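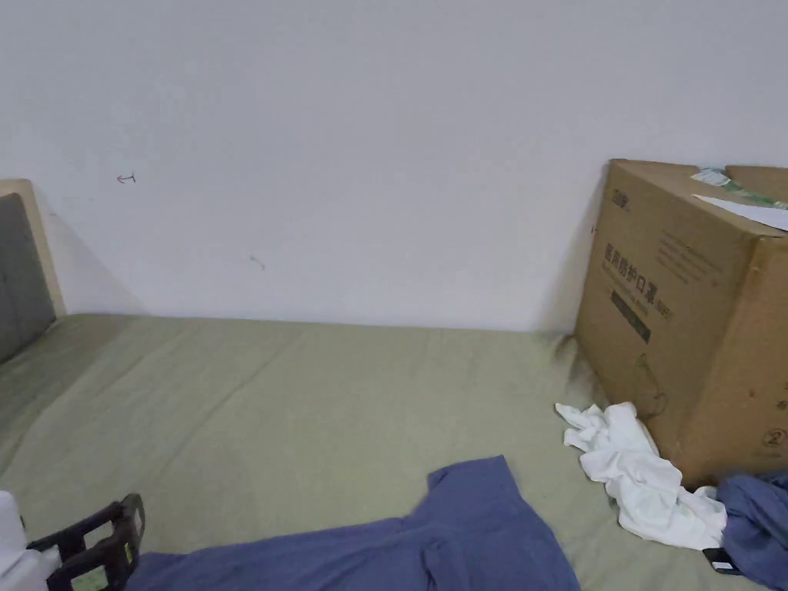
Plantilla de diplomas para torneo de bádminton: ¿Word o PDF?

Foro > Clubes y torneos > Organización

saque_corto escribió:
Buenas. En agosto montamos el torneo social del club Ramalho y me han encargado los diplomas. Son 11 categorías contando los dobles mixtos. Tengo una plantilla de Skadener en Word, pero al abrirla en el ordenador del club se me descoloca el borde y el nombre salta a la segunda línea. ¿Alguien la ha usado?

volante77 escribió:
Sí, el año pasado. El borde es una imagen anclada al párrafo. Ánclala a la página y deja de moverse. Lo del nombre es la fuente: si no está instalada, Word pone otra más ancha.

tresets escribió:
Yo no usaría Word para esto. Pásalo a PDF con campos rellenables y te olvidas. Nosotros lo hacemos así en Brovley desde hace 6 temporadas.

volante77 escribió:
Con el PDF no puedes combinar correspondencia desde la hoja de inscripciones. Para cuatro diplomas da igual, para once categorías con tres puestos cada una es escribir a mano todos los nombres. 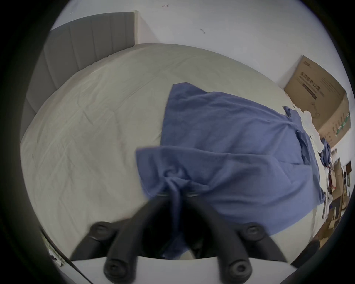 Y luego están las erratas. Si el nombre sale de la hoja de inscripciones, lo corriges una vez y ya está – en el PDF hay que ir archivo por archivo.

tresets escribió:
Las erratas vienen casi siempre de la hoja, así que las arrastras igual. Pero bueno, cada uno con lo suyo.

saque_corto escribió:
Anclado a la página y arreglado, gracias. Otra duda: ¿qué papel? En la copistería me ofrecen el Arnell satinado y el verjurado.

fondo_de_pista escribió:
Verjurado si los firmáis a mano. En el satinado el bolígrafo se corre. Y pide unas 10 hojas de más, que siempre se tuerce alguna.

tresets escribió:
En satinado con rotulador permanente no se corre nada. Los colores quedan mejor.

fondo_de_pista escribió:
Depende del rotulador. A mí me mancharon dos finales.

saque_corto escribió:
Me quedo con el verjurado. Subiré el archivo cuando tenga puesto el escudo, por si le sirve a alguien.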